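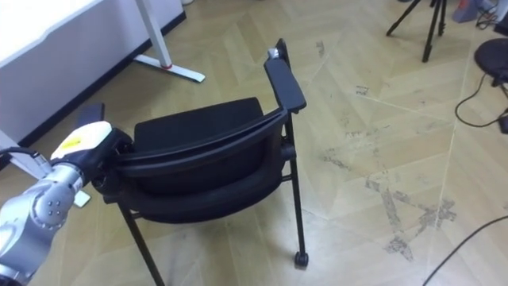
4.2 Moving furniture by one contact

Chairs are the hard case for Mavutach. A box has faces, a drawer has one axis, but a chair on casters goes where the casters want to go, and the policy gets no caster angles at all. Only the head camera, the joint positions and the gripper opening. In Figure 3 the arm has the office chair by the left end of the backrest, close to where the armrest meets it, and this is the grasp we ended up using for every trial in this section. A grip at the middle of the curve gave straighter pulls in early tests but the fingers slid on the rim when the chair began to turn. At the end of the backrest the turn is larger and the hold is better. We took the better hold.

Figure 3. Single-arm grasp on the backrest, head camera view. Chair setup as used in Section 4.2.

Data. 956 demonstrations, all teleoperated, all one arm. Of these 720 were kept after filtering. Dropped ones were mostly re-grasps halfway through a pull, plus a few where the operator let go to early and the chair kept rolling. Start pose of the chair was drawn from a grid; goal pose was always given as an image, never as coordinates. Collection began in April and the floor was not cleaned or re-marked between sessions, so scuffs build up over the set. We were worried the policy would read them as landmarks. See the masking test below.

Baselines. Two. Relell is the same network without the contact term in the loss. The second is a scripted planner, Dijkstra search over a grid of chair poses, which is handed the true pose from a tracker and so has more information than either learned policy. All three use the same grasp point and the same speed limit.

Results. Each method got 20 trials per goal. Mavutach beat Relell on every goal that needed a turn, and the two were even on straight pulls, as expected, because the contact term does very little when the gripper force stays in line with the motion. The scripted planner was best on straight pulls and worst on turns. It plans a good path, then the casters swing and the path is stale. Replanning more often helped a bit, not enough to change the order.

Masking test. We blurred the floor in the input at test time and reran the turning goals on the Zarnden split, 620 episodes held out from training of the goal encoder. Final pose error went up slightly for both learned policies, by a similar amount. So the floor texture is used for something, but the gap between the two does not come from it. We did not try training with blurred floors.

Failures. Most common: the chair stops short with the seat at the right angle and the base in the wrong place. Pulling harder does not fix this, the arm is near the edge of its reach by then. Second most common is a caster meeting a cable. The planner has no cable model and neither do we. One goal was dropped from the table becuase the chair could only reach it by going under the desk; it is listed in the appendix with the raw numbers.

Grip force was held constant throughout. A variable force version is running now and will be reported seperately.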